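Keep the Old Computer One More Winter

My neighbor Gilmar Toledo put a desktop tower out on the curb last September, with a piece of tape on it that said WORKS. I asked him why he was tossing it if it worked, and he looked at me like I'd asked why he was tossing a banana peel. "It's old," he said. Well, so is Gilmar, and we're keeping him!

I carried it home. My wife sighed. It now lives on the desk in the back bedroom and it's the machine I'm typing this on, and I've been meaning to write something about it ever since, because I think we've gotten very strange about what "old" means.

Let me give you my numbers, since people always ask. A new machine like the one my brother-in-law wanted me to buy was $496 before tax. What I spent on Gilmar's came to $129, and most of that was a bigger drive that I probably could have lived without (I have a lot of pictures of the dog). The rest was a keyboard, because the one it came with had been through some kind of soup event.

Now, I'm no technician. I took the thing to Chaltu Wubshet, who fixes computers out of half a storefront on our side of town, and she let me sit on a stool and watch. I learned more in that hour than in twenty years of clicking on stuff. Did you know the battery that keeps the clock going is a little round one, like in a bathroom scale? I'd always figured there was a mystery in there. There are parts, and a lot of them come out and go back in.
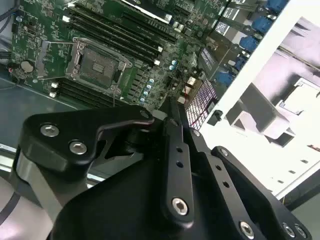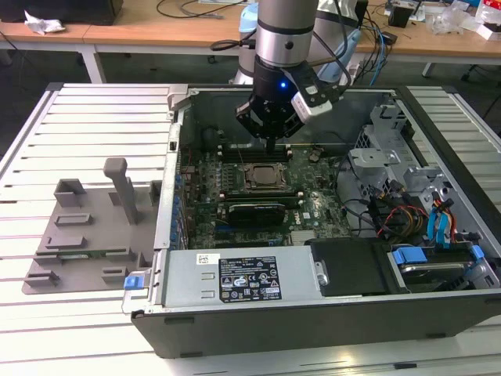 Chaltu charges a flat fee to look and she tells you straight out if it isn't worth fixing. I like that. I took her my mother's old laptop a month later and she handed it right back and told me to save my money. The memory was soldered down and the battery was glued to the case, so a job that should have been ten minutes would have cost more than the laptop did. That one made me mad, and I'm still mad. Somebody sat in a meeting and picked glue.

I know the arguments on the other side, I hear them every Thanksgiving. New machines use less power. Fine, some do. Old ones stop getting security updates, and that's a real problem and I won't wave it away. If yours can't run anything that's still supported, don't do your banking on it. But a lot of people are throwing out machines that would run a current system perfectly well, and they're doing it on the advice of a pop-up.

And what do we do all day on these things? I write emails to the school district. I look up whether you can freeze ricotta. My daughter does her homework and watches videos of other people doing their homework. You don't need this year's anything for that!

What I'd like is pretty modest. I'd like the screws to be regular screws. I'd like the manual to have a page on swapping the drive, with a drawing, the way my dad's lawn mower manual had a page on the spark plug. And I'd like schools to let kids take one apart at least once before they graduate. My daughter can tell you the capital of every state and she had never seen the inside of the thing she stares at for hours, until I made her hold the flashlight for me.

Gilmar came over a couple of weeks ago and saw his tower humming away under my desk. He asked if he could have it back. I told him he could have it for $180, and he's thinking it over.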